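Mon avis sur l'huile de finition Skelwood, après un hiver complet

Samedi 24 mars

Je vous avais promis un retour sur l'huile Skelwood dès que la table du salon aurait passé l'hiver, et le voici enfin, avec un peu de retard (vous me connaissez, je commence tout et je rédige quand je peux). Pour ceux qui arrivent en cours de route, c'est une huile pour bois intérieur, vendue en bidon métallique, que j'ai commandée chez Quintero parce que mon ancienne marque avait disparu des rayons et que je n'avais aucune envie de me lancer dans un vernis. Le vernis, j'ai donné, merci bien !

Le bidon d'abord. Il est joli, il est solide, mais le bouchon est une petite plaie : il faut appuyer très fort en tournant, et j'ai fini par sortir la pince. Une fois ouvert, l'odeur est douce, un peu noisette, un peu atelier, et elle s'en va assez vite si on laisse la fenêtre entrebâillée. J'ai dormi dans la pièce d'à côté dès le premier soir sans le moindre mal de tête – je ne peux pas en dire autant de tout ce que j'ai essayé ces dernières années.

Pour la préparation, j'ai suivi la notice à la lettre, ou presque. Ponçage dans le sens du fil, dépoussiérage à l'aspirateur, puis un chiffon à peine humide et une nuit de repos. J'ai ensuite passé deux couches bien fines au chiffon de coton, en essuyant l'excédent au bout de 12 minutes comme c'est écrit. Ne faites pas comme moi sur la tranche, où j'ai été trop généreuse : ça colle pendant des jours et il faut tout reprendre à la laine d'acier. 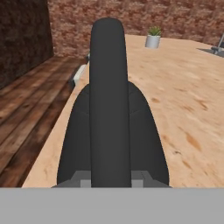

La couleur, c'est ce qui m'inquiétait le plus, car beaucoup d'huiles tirent vers l'orange dès la première couche et on se retrouve avec une table de chalet alors qu'on voulait quelque chose de calme. Moi, mon idéal, c'est un plateau en bois beige clair, comme celui qu'on voit sur l'image, et je craignais de m'en éloigner pour de bon. Eh bien non, la teinte s'est réchauffée un tout petit peu le premier mois, puis elle n'a plus bougé. Sur du noyer ou un bois déjà foncé, je ne saurais pas vous dire, il faudrait faire un essai sur une chute.

Côté résistance, je suis contente sans être éblouie. Le thé renversé s'essuie très bien, le vin rouge aussi si on ne traîne pas. En revanche, un dessous de casserole oublié m'a laissé une auréole mate que j'ai dû rattraper localement, avec une goutte d'huile et un chiffon. L'avantage, par rapport à un vernis, est que la reprise ne se voit plus du tout le lendemain.

J'avais aussi pris le savon d'entretien de la même gamme, le Skinside, et là je suis plus réservée. Il nettoie bien, il sent bon, mais il laisse un léger voile si on ne rince pas, et je trouve qu'un savon noir très dilué fait aussi bien l'affaire. Gardez vos sous pour un deuxième bidon d'huile !

Ma note : 4 sur 5 pour l'huile, 2 sur 5 pour le savon. Je compte attaquer le banc de l'entrée en avril, avec la version teintée Prunduvstead si je la trouve en petit format, et je vous dirai si le bouchon est toujours aussi pénible.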